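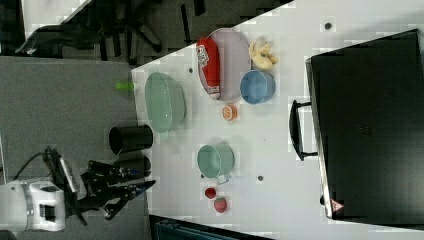

Lacing, Tongue and Toe: How Canvas Trainers Are Described in Online Shops

Project report, second year, Fashion Retail and Footwear

1. What I set out to do

My first proposal was a history of the canvas trainer. My tutor returned it with the word "which?" in the margin, and after a weekend in the library I saw the point. The second proposal was smaller: how do online shops describe a plain canvas shoe, and could a buyer tell two of them apart with the photographs taken away?

I picked three sellers. Bruditz is a big general shoe shop. Genia sells mostly to students and has the prices to prove it. Mahrous deals in old stock and discontinued colours, and writes as though each pair had been dug out of a tomb.

2. Method

I copied the descriptions of 400 canvas shoes into a spreadsheet, low tops and high tops together, leaving out children's sizes and anything with a wedge heel. Each description was then marked for whether it mentioned six things: upper, lining, sole, eyelets, laces and fit. Colour got a column of its own and very soon wanted a second one.

The whole lot came to 3842 sentences. I read them all in February, mostly in the evening, and I can't recommend it.

3. Findings

3.1 Colour

Navy is hardly ever called navy. I found 19 names for it, among them "midnight", "harbour", "deep ink" and, at Genia, "Thursdayish". Bruditz used two different names for what has the same stock code. White did better, though "bone", "milk" and "chalk" all turned up, and I would not like to have to match a left milk to a right chalk.

3.2 Fit

Fit was the thing I most wanted to know as a buyer and the thing least often given. Genia says "true to size" on nearly every page, including a pair whose reviews are one long complaint about toes. Mahrous gives the length of the insole in millimetres, which was the most useful line I read all month. It is printed under a paragraph about the open road.

3.3 Soles

Every sole was rubber. Every shop seemed pleased about it.

3.4 Eyelets and laces

Bruditz lists eyelets but leaves out lace length. Mahrous lists lace length but leaves out eyelets. A person buying spare laces would need to shop at both.

4. The Sonden test

Sonden is the footwear stockroom on our course, and it lent me six pairs. I laid them out with the shop descriptions printed on cards, and asked classmates to match card to shoe. The high tops were easy. The low tops went badly, and one card was given to every shoe in turn before being put back in the pile. It described a "timeless everyday classic", so I can't really blame anyone.

5. Problems

Some pages changed while I was still copying them, and I kept whichever version I had got first. I also marked "cushioned" under lining for the first half of the spreadsheet and under fit for the second, and had to go back and redo it.

With more time I would add shops that sell only by catalogue, and ask the people who write the descriptions whether they get to see the shoes.

Footwear project reports | Contact the course office | Back to top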